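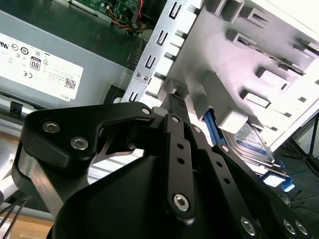 I finished sorting my grandmother's letters in March, and I have been slow to write about it. There were 700 of them, most from her sister in Drarness, and they had been in shoeboxes since before I was born. My plan was to scan everything, throw out the envelopes and be done in 2 weeks. It took most of the winter. The slow part was reading them, and I got through it the way you get through the inside of a desktop computer with the case open, one small piece at a time with a lot of stopping to see where you are.

The handwriting is small and leans hard to the left. My cousin Akosua Yakubu can read it faster than I can, so she took the 1950s and I took the rest. We disagreed about a word on nearly every page. "Stuler" turned out to be the name of the bakery, and I had been typing it as "stable" for a month. 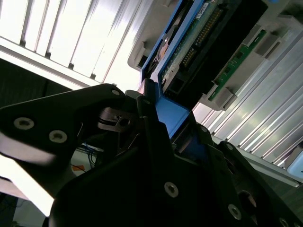

I kept the envelopes after all. The letters are often undated and the postmark is the only way to put them in order. Some envelopes also have shopping lists on the back, and in one case a long complaint about a neighbor's hens.

What I ended up with for storage:

Acid-free folders, one per year, labeled in pencil.

Two copies of the scans, one at my house and one at Akosua's.

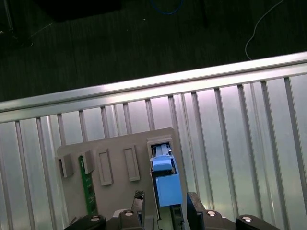 A printed index, with the date, the writer and one line on what each letter says.

The index is what the family uses. My aunt Žofie Bartoš has read all of it and only asked for 3 of the letters themselves. 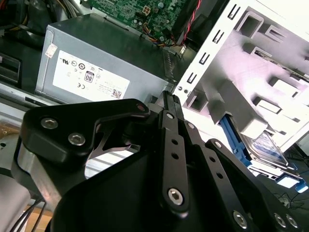
I typed the index over the summer, in the evenings, and mailed the copies out last week. The paper is plain office stock and I would pay for better next time. Each folder has its own label too, and I tried to keep those short. The white label on a computer power supply, with its UL and CE marks and the 80 Plus badge, is about as much as I can take in on one sticker. Mine have a year and a town.

The photographs are next. They are in a suitcase and none of them have names on the back.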